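Maintenance Notes from the Kitchen Cell: Joint Offsets and the Sink Routine

The quarterly review of the Tanasarn kitchen cell was completed on Friday, and this entry records the work for those who maintain similar installations. The cell exists in two forms: the physical arm in the Atik workshop, and the simulated kitchen in which every change of settings is tried first. Responsibility for the simulated cell rests with me; Alper Kocabaş looks after the hardware.

The review was prompted by a small but persistent disagreement between the two. After the wrist was serviced in February, the joint offsets were measured again and entered in the controller, but the model file was left as it was. Revision 382 of that file therefore carried the old values. Lamai Boonyarit found the discrepancy while comparing logs, and revision 541 now holds the corrected figures.

The procedure we follow is plain. The arm is sent to its home position and each joint is read in turn. The readings are compared with the service sheet, and any difference is settled before a tool is fitted. The sink approach is then run 200 times at 60 per cent speed, with the collision log open. Runs that end in a contact warning are kept and replayed singly. We do not adjust the collision margins to make a warning disappear, a practice I regret having permitted on the earlier Elovix cell.

Two matters remain open. The Biltico cable guide has yet to be added to the model, and the service sheet still lists the joints in a different order from the controller. Alper has undertaken to reissue it.

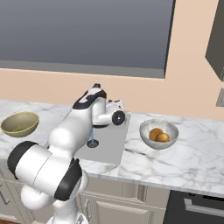 The sink approach remains the most demanding part of the check, as the wrist must extend over the basin while the links behind it pass the front lip of the counter. With no tool fitted, the bare black flange gives a clear reference, and its position can be judged against the drain and the faucet at the back edge. The bowls on either side stay in place for these runs, so that the collision log covers the counter as well as the basin. The next review will use the same layout.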